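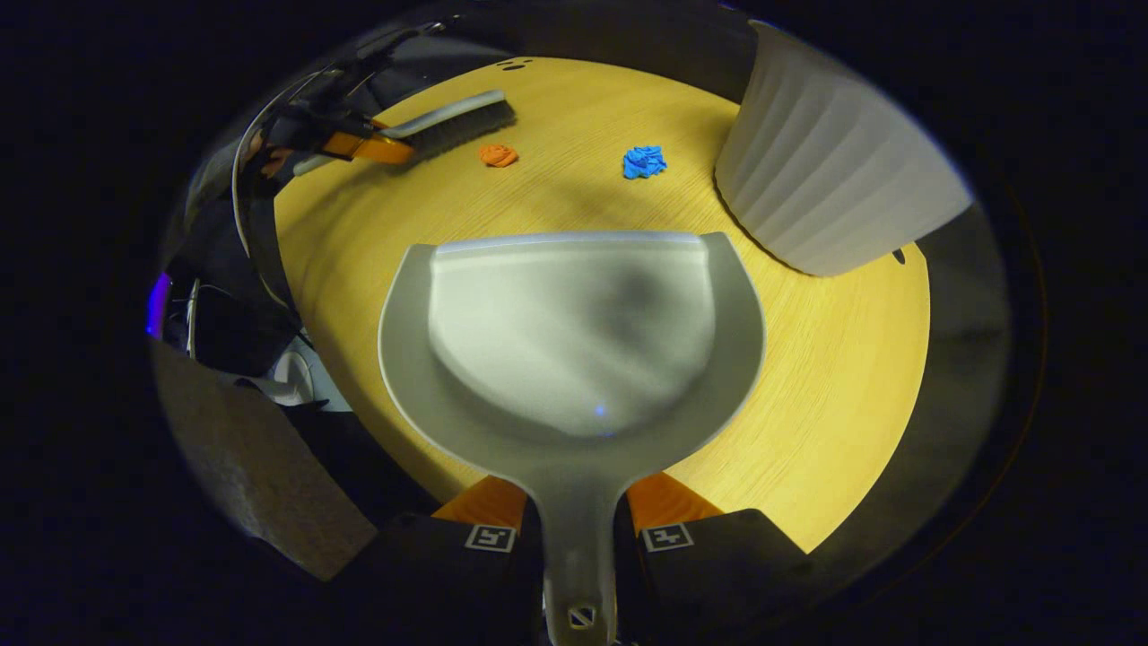

Dustpan and Brush, Round Table

Gallery 39 in the tabletop cleaning series. Posted 25 May 2020 by Rodrigo Lozano.

The series covers small cleaning jobs done on furniture instead of on the floor. Entries are kept short. Dimensions and product numbers go on the stock sheet, where this set is filed under 391.

Surface: round top, light wood, pale yellow-honey finish, fine straight grain. Grit dragged across a finish like this leaves marks, so the pan should be set down and lifted, never slid.

Dustpan: light gray plastic, wide scooped bowl, straight front lip. The rim flares at both sides. The handle tapers and has a small square hole near the tip, which will take a narrow hook.

Brush: black bristles, dense, on a long light gray handle. Short strokes toward the lip work best on a round top. Start at the far edge and keep the bristles nearly upright.

Cloths: two, small, crumpled, lying between brush and pan. Pick up cloths by hand before sweeping for crumbs. Shake them outdoors and wash them separately from kitchen towels.

Storage: hang the pan by the handle. Hang the brush too, or lay it flat with no weight on the bristles.

Text checked by Kristof Dierckx. Corrections to the stock sheet should quote the set number.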